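Thread on the guided wave test we ran on the Alleck footbridge panels. Posting it in pieces because the full report is long and most people only want the middle part.

1/ The panels are glass fiber skins over a foam core. They went in nine years ago. The owner wanted to know if the skins were coming away from the core anywhere, and didn't want the deck taken up to find out.

2/ Tapping with a coin or a small hammer works on panels like these, but only for flaws near the top. It also depends on who is holding the hammer. We did a tap test first anyway so we had something to compare with.

3/ Guided waves travel along the skin. You put a sender at one end and a receiver at the other, and look at how late the wave arrives and how much of it is left. If the skin has let go of the core, less energy leaks down into the foam, so the signal at the far end comes in stronger than it should. People new to this expect the opposite.

4/ We used 16 sensors per panel, glued down in a grid. Every sensor takes a turn as the sender. One full pass on one panel takes 13 minutes if no cable comes loose. Cables came loose.

5/ Temperature was the biggest headache. The wave slows down as the panel warms up, and by early afternoon the shift was larger than anything a small flaw would cause. We took a fresh baseline every hour and threw out two sets where the sun came out halfway through.

6/ In total we kept 556 signal paths. Processing was done in Totance with the stock filter settings, apart from the low cut, which we raised to get rid of foot traffic from the other side of the bridge.

7/ Result: 2 areas with signs of debonding, both along the north edge near the drain holes. The tap test had found one of them. The other was under the lower skin and gave a normal sound from above.

8/ We opened up the second area through a small core hole. The foam was damp and the skin lifted away by hand. The first area has not been opened yet. The owner wants to wait until May for that.

9/ Someone asked about coupling gel. We tried it and went back to glue. Gel is fine for spot checks, but it moves during a long run and the amplitudes drift with it.

10/ Someone else asked about frequency. We swept low to high on a spare panel at the Stollent yard and picked the range where only one wave mode showed up clearly. Yours will be different if your skin thickness is different. Don't copy ours.

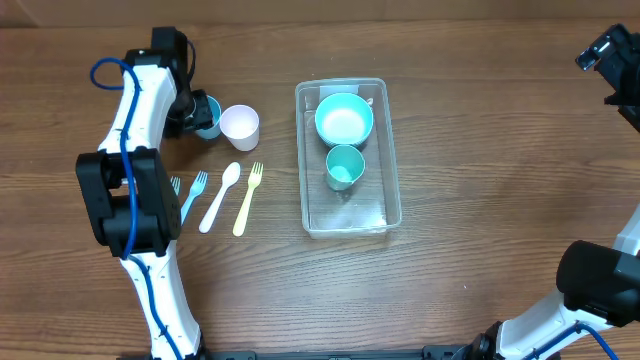

11/ What we would change next time

More sensors along the edges and fewer in the middle. Both problem areas were close to the edge, and the grid was thinnest there. Also a thermocouple on every panel. We had one for the whole span and had to guess for the shaded end.

12/ The raw signals and the panel drawings are with Ocampo, who hold the inspection contract. I can share the processed maps but I can't send the raw files myself. Please ask them directly.

13/ Small correction to post 5: the baseline was hourly on the first day and every half hour on the second. The report has it right.

Report is dated 20 Feb 2019. Send me a message if you want the PDF.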